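Stenport two-finger gripper with the Bretier wrist camera: a long review from a small lab
Posted 24 Feb 2026
Filed under: Grippers, Cameras, Kitchen tasks

I have been wanting to write this one up for ages, and then the second set of fingertips arrived and I had to start half my notes over. Anyway! We bought the Stenport gripper in September to replace a parallel jaw that had been with us for years and had given up holding its zero. Price as we paid it was $2262 for the gripper and the flange adapter, plus $676 for the Bretier wrist camera and its bracket. Cables were included, which I mention only because the last vendor charged us for them.

Short version for people in a hurry: I love this gripper, I like the camera, and I have a grudge against the controller software that I will get to further down.

What we use it for

Our lab does household manipulation, mostly kitchens, mostly loading and unloading. Dishes are a wonderful and horrible test. A plate is thin at the rim and thick at the foot, a mug wants to be taken by the handle or across the mouth and never the way you planned it, and everything is smooth. Then you put it all inside a dishwasher, where there are wires on every side and about as much clearance as a coat pocket. If a gripper is too fat, you find out in the first hour.

The old one was too fat. I had a whole folder of approach poses that looked perfect in simulation and ended with a knuckle parked on a tine.

The fingers

The Stenport fingers are chunky at first glance, and I'll admit my heart sank a little when I opened the box. But they narrow toward a rounded, blunt tip, and that shape does a lot of good. You can slide one down beside a bowl without the corner catching on the rack, and when you do bump something (we bump things constantly) it glances off where the old square tips would dig in. The blunt end is also kinder to glaze. After a winter of daily use we have chipped one saucer, and that was my fault for typing a depth in centimeters.

Grip force is adjustable in software and the low end is properly low. I could hold a paper cup without creasing it, which took some patience to set up but then stayed put from one session to the next. At the high end it will hang on to a cast-iron lid, though I wouldn't want to swing one around.

Where it struggles is wide, shallow curves. A bowl taken by the rim is fine, with one finger in and one finger out. A bowl pressed from the outside, when it's leaning in the rack and you want to nudge it before grasping, is touchier. The finger meets the curved wall along one edge, so the contact is small and the bowl would love to roll. We ended up slowing the nudge right down and it got much better. The softer fingertip set ($0 extra if you ask when ordering, and do ask) helps too.

The camera

The Bretier sits tucked in at the wrist and looks down along the finger. I was skeptical about mounting it that close. Our previous camera stood off on a tall bracket and gave a lovely wide view, and it also hit the upper rack every single day. This one has never hit anything. The price of that is a view in which the wrist housing takes the whole top edge and the finger takes a good piece of what's left, and you have to decide whether you can live with it.

I can. What you get in return is the contact, right there, as large as you could wish. When the finger goes against a bowl you see the line where they touch, and you see the faint rings on the bowl's underside. For anyone training a policy on close-up views, that's the good stuff. Remo Parisi and I had a long argument over lunch about whether the housing should be masked out before training, and we tried it both ways, and I couldn't find a difference worth a plot.
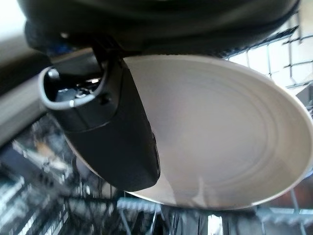
Benedetta Bassi thinks I'm going too easy on it: a wrist view is only as good as what it shows you beyond the fingertip, she says, and with this mount she would want a second camera outside the machine before trusting it to pick anything from the far side of a rack. She would also take a global shutter over extra resolution any day.

She has a point on the second one. Motion blur is the camera's real weakness. Wires near the lens smear as soon as the arm picks up speed, and a dishwasher is nothing but wires. With a ring of light it improves, but then you get glare off the steel and you're trading one nuisance for another. I settled on a shorter exposure, a desk lamp clamped to the counter off to the right, and a speed limit on the last stretch of every approach. It's a plain fix and I've stopped fiddling with it.

On the outside camera I'm less convinced. We ran with one for a while and it spent half its life staring at the back of the arm. For open counters, sure. Inside an appliance I'd put the money toward another set of fingers.

White dishes are worth a separate mention. Auto exposure on the Bretier likes to meter on whatever is biggest, and up close a pale bowl is the biggest thing going. The area under the wrist then drops into deep shadow and the detector loses interest in anything down there. Lock the exposure by hand. The menu for it is two levels down, under a heading called Scene Assist, and you have to do it again after a firmware update — ask me how I know.

The controller

Okay, the grudge. The Stenport controller is a solid little box with good connectors and a fan you can barely hear, and I have no complaint about the hardware. The software that ships with it opens to a dashboard with big cheerful dials and hides the joint limits behind a login. Logins expire. If yours expires while the arm is halfway into a rack, the arm stops (good) and then waits for you to find the password (less good). I wrote mine on masking tape and stuck it to the lid.

The programming interface underneath is a pleasure, though. Commands are short, errors come back in real sentences, and I had open, close and force readout working before my coffee was cold. If you are comfortable writing a few lines of Python, skip the dashboard altogether and you'll have a much nicer time.

How it compares

The other one we tried was the Giannakopoulos adaptive hand, on loan for two weeks from the people at Keltavville. It's a lovely design. The fingers wrap, so mugs and spray bottles and fruit are almost too easy, and I was grinning like a kid for the first afternoon. But it needs room to wrap, and between tines there isn't any. On a table I'd choose it without thinking. In a rack it kept closing on the bowl and a wire together.

Weight matters as well. The adaptive hand used up most of our arm's payload before it had picked up a thing, and the Stenport leaves us plenty for a full casserole dish.

Ratings, since I always get asked

Gripper: 5 out of 5. Camera: 4 out of 5, and I'd go higher if it had a faster shutter. Controller hardware: 5. Controller dashboard: 2, and one of those is for the color scheme.

Things I'd tell a friend before ordering

Get the soft fingertips. Check the bolt pattern on your flange, as the adapter comes in two versions and the web shop picks one for you. Route the camera cable on the side away from your usual approach and leave more slack than looks tidy. And cover any opening that faces outward on the fingers if you're going to work near water; a bit of tape did the job for us.

I still have the long-finger kit sitting in its box, and I'm hoping to get it on the arm once the current batch of runs is finished. If anyone has used it for cutlery baskets, please write to me, I'd love to know what spacing you ended up with.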